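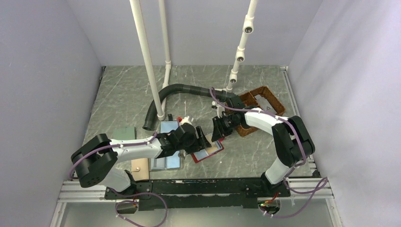 Plirkora two-arm tabletop set: fault subset

Card last edited 07/05/2021
Maintainer: Lucienne Guérin

What this is

A subset of the Plirkora tabletop recordings, made up only of episodes that ended in a fault stop. It holds 228 episodes from one cell with two arms. The normal episodes are in the main set and are not repeated in this one.

The fault

During a long run in December the right arm began stopping in the middle of shared reaches, when both grippers were close together over a tray. The controller logged a joint following error at the wrist. We first took it for a collision and lowered the speed limit. The stops kept coming.

The cause was the cable run on the right arm. One tie had been fitted too tight after a service, and the cable had no slack left when the wrist turned inward. It pulled on the connector, the encoder signal dropped out for a few samples, and the drive shut off. The tie was moved and the connector replaced. The same check was then done on the left arm.

Safety note

In 5 episodes the arm did not hold position after the drive shut off. It sagged until the gripper touched the table. The brake delay was set too long in the Vodel controller config. No one was inside the enclosure. If you use that config, check brake_delay before running two arms in a shared zone. Do not reach in to free an object until both drives read OFF.

Files

episodes/ one folder per episode
faults.csv episode id, time of stop, joint, error code
notes.txt operator remarks, unedited
config_old/ controller settings with the bad brake delay, kept for reference only

Labels

fault_type is cable, brake or unknown. Episodes marked unknown had a gap in the log and should be left out of training. A stop time is when the controller reported it, so the motion may look wrong a little before that point.

Known problems

Camera names changed from Fjeld to Flatano partway through. Both names appear in the metadata for the same views.
2 episodes have no operator remarks.
Object positions were not reset after a stop, so trays may start an episode at an angle.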